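Friday, Rewi bench - wrist camera, hand masking, Dulamura filter again

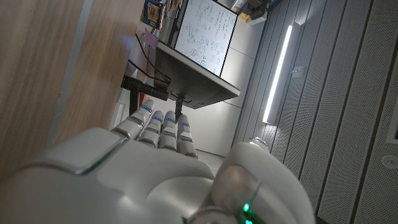 What the filter is supposed to do

Trister takes the wrist stream, masks out our own hand, and passes what's left to the Dulamura grasp scorer. The claim in the handover note is that the mask "handles all finger poses". I don't believe it and wanted numbers before Anong merges.

Setup

Four fingers slightly curled, palm pitched well over so the room sits at a slant. Blue fingertip lights on, the two green ones by the thumb on as well. Monitor left on with the blue handwritten notes up. I wanted a busy background and a bright one, and the light bar on the perforated panels does for bright.

Replayed 300 frames from the log through the filter, once with the joint angles from the driver and once with the angles delayed by 30 ms.

What came out

Without the delay the mask is decent on the knuckles and the back of the hand. The shell is white and so is the wall behind the desk, and the edge between them wanders. Fingertips are worse. The blue lights get cut out as separate blobs and the scorer then treats them as objects. It gave one of them a higher grasp score than anything on the desk.

With the delay, the mask trails the index finger and leaves a white sliver. Frame 725 is the one to look at, Anong - the sliver is scored as a "thin rigid part, graspable".

Changed the dilation from 2 pixels to 6. Fewer blobs, but now it eats some 30 pixels of wood surface along the left, and I can't explain why that side only. Could be the lens model. Could be that the hand mesh is still the Skaltby one, which has a fatter thumb. Haven't checked.

Not convinced by

- tuning dilation at all. It hides a timing fault.
- the colour threshold for the lights. Works until someone puts up a page of blue writing, see monitor.
- the pass rate in the handover note, which was measured with the hand held still.

Next

Timestamp the joint angles at the driver and rerun the same frames before touching any more settings. Swap the mesh. Merge stays on hold until then.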